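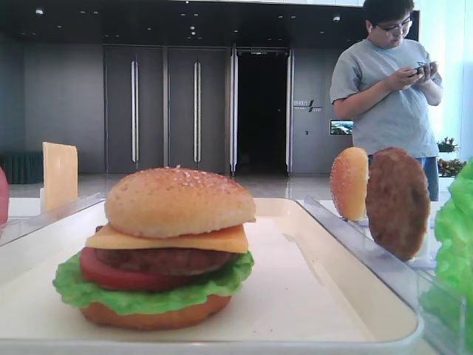
The Skutelau Burger Stacking Kit is a set of task parts for school and college robotics clubs that already own a small arm and a two-finger gripper. It supplies the food pieces, the trays and the task sheets for one exercise, the layered sandwich, at three levels of difficulty. The reference stack runs, from the top, bun, cheese, patty, tomato, lettuce, bottom bun, and is built on the shallow white tray with the raised rim. The clear tray next to it is the parts tray. Pieces stand in it on edge, patty and bun half included, so that a parallel gripper can close on the two flat sides without touching the tray floor. The cheese slice is wider than the bun and its corners project past it. Teams should allow for this when setting approach height.

Item status: in stock. Ships flat in one carton. Arm, gripper and controller are not included.

Contents

- Toy burger parts: bun halves with seeded tops, bottom buns, patties, cheese slices, tomato slices, lettuce leaves
- White build tray, raised rim
- Clear parts tray
- Task sheets, Levels 1 to 3
- Score sheets, pad of 80
- Instructor notes by Phong Tạ

Levels

Level 1. Place two pieces: patty on bottom bun. Start positions are fixed and marked on the task sheet. Open-loop scripts are accepted. Most first-year teams finish this in one session.

Level 2. Full stack in reference order. Start positions are fixed, but the team chooses the grasp for each piece. The lettuce is usually the problem piece. The leaf has a wavy edge and gives the fingers no consistent surface, and a grasp that holds on one attempt may slip on the next.

Level 3. Full stack, pieces set out by the instructor after the team has stepped back from the table. A camera is required at this level, either fixed or on the wrist. Teams submit a log of 20 consecutive attempts, including failures.
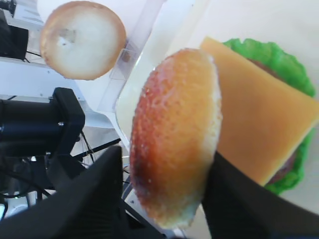
The top bun is scored separately at Levels 2 and 3. It has to be picked up on edge, carried to the stack and turned through a right angle before release, dome upward. A bun that lands dome down is recorded as placed but not oriented, for half the points. A bun that knocks the cheese out of line is recorded as a disturbance. The gripper may push a shifted slice back into line, and the time taken for this counts against the attempt.

Working with the kit

Set the build tray first and fix it to the table with low-tack tape. An untaped tray creeps when a finger catches the rim, and every later placement is then off by the same amount. Leave enough room between the two trays for the open gripper.

Seeded bun tops are glossy. Under direct window light a color threshold tuned in the morning will often fail after lunch. Diffuse light is better, and a fixed exposure setting is better again. Teams using a learned policy should record demonstrations at more than one time of day.

Start with low grip force. The pieces tolerate a firm grip, but a hard squeeze on a bun half makes it rotate out of the fingers - the dome side is curved and offers very little contact area. Rubber finger pads help. Keep cables clear of the swept area on the side where the arm folds back.

Suggested course plan

The instructor notes assume 15 students in teams of three, sharing arms if necessary. One teammate runs the script, one resets the pieces and one keeps the score sheet, changing roles after each set of attempts. Resets take longer than the attempts themselves in the early weeks, and the notes include a reset order that saves some handling.

Compatibility

Task sheets give coordinates for the Hivow and Grudus desktop arms. Other arms can be used if they reach both trays and the gripper opens wider than the patty is thick. Sample scripts for Levels 1 and 2 are supplied for both listed arms. There is no sample script for Level 3.

Care

Wipe with a damp cloth. Do not use solvent on the clear tray. Bun halves are rated for 1000 grasps with padded fingers, fewer with bare ones. Replacement pieces are sold singly.

Page revised 22/05/2022. Level 2 scoring for disturbances changed with this revision; older score sheets can still be used if the column is relabeled by hand.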